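Hangers, bins and a second pair of arms: a talk with Bernadette Costello

Jan 29, 2026

Bernadette Costello has worked the finishing floor at Griker for most of her adult life. Rental shirts, hotel uniforms, the odd box of returned clothing from a shop. Her hands know the job, she says, and her shoulders know it even better.

"You put a shirt on a hanger 4000 times and you stop seeing the shirt," she told me over a very loud dryer. "Then one day they ask you to explain how you do it. And I couldn't. I had to go slow and watch my own hands."

The explaining was for Broltutix, the small outfit Griker hired to try automating the hanging step. A robot cell now sits at the end of the line. The crew calls it Reddy. Two arms, one table. Costello was moved over to it in the fall, part time at first, then every shift.

Was she worried? "Sure I was. Everybody was. There's 119 of us on this site and we can all do math."

No one has been let go so far. Igor Kováčik, the shift lead, was quick to bring that up when he walked by, and quick to add he can't speak for next year. What has changed is who does what. Two people who used to hang all day now sort and inspect, and one of them likes it. The other one put in to go back to pressing.

"Pressing is hot but you can talk to people," said Grażyna Makowska, who is the one that put in. "At the cell you stand there and wait on it. I'm not good at waiting." She also wants the pay question settled. Tending the cell is listed at the same grade as hanging, and she thinks thats wrong, as there's more to learn and more to get blamed for.

Costello agrees on the pay. Less so on the waiting. She uses the time to check collars.

I asked what the arms are bad at. She laughed. "Anything a kid could do." Buttons done up wrong. Sleeves inside out. Anything slippery. She has a habit of shaking each piece out before it goes anywhere, and had to unlearn it for the trials, becuase the whole idea was to see what happens with a messy one.

Ngân Giáp, who looks after the cell for Broltutix, takes a lot of notes on Costello's comments. "I came in thinking about grip force," she said. "Bernadette came in thinking about which shoulder goes first. Hers was the better question." The two of them don't always get along about speed. Giáp would like longer trials. Costello would like the line not to back up behind her.

There is a review in February. Kováčik will be there, and someone from the head office, and Makowska has asked for a seat too. No answer yet on that last one.

Costello's own list for the meeting is short. The pay grade. A proper mat to stand on. Training for anybody who wants it, including the night crew, who have been hearing about all this secondhand. And she wants it written down that a person can stop the cell without having to give a reason after.

Hanging is still the part she gets asked about most, and she has opinions. A shirt that's laid flat is easy, she says, and hardly any come to you flat. The plaid ones she rates as the worst of the lot, all those lines going every direction once the cloth bunches up, like the yellow and black one on the table with the blue hanger lying over part of it and a gripper on either side. "Me, I'd find the collar first and the rest follows. My mother taught me that, on a kitchen chair." She'd teach it to the arms too, she said, if they'd put it in her job title. Then the buzzer went and she had to get back. 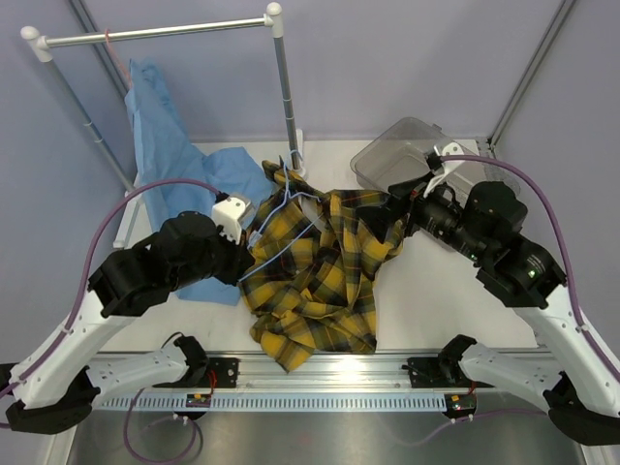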